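**Drondisar Two-Arm Bench Kit**

Two arms, one rail, one tabletop. The Drondisar is sold to people who want to find out whether a machine can do kitchen chores yet. Our answer so far is "some, slowly."

- Grippers: parallel-jaw, one per arm
- Test chores in the box: 8
- Laundry: no
- Spare finger pads: included – you'll want them

Snack duty is the one buyers ask for first. One gripper takes the top of the bag, the other steadies it, and the bowl waits alongside.

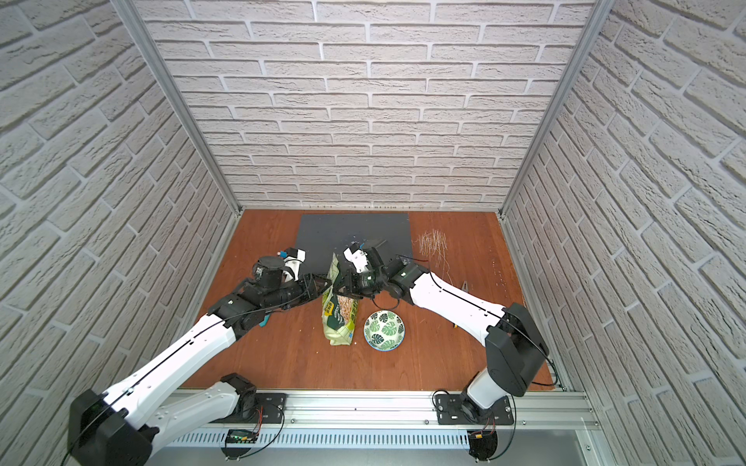 Birsen Ertürk wrote to us in January that her kit pours fine but still can't wipe a counter, and she'd trade the first for the second.

Wiping is on the list for the next release.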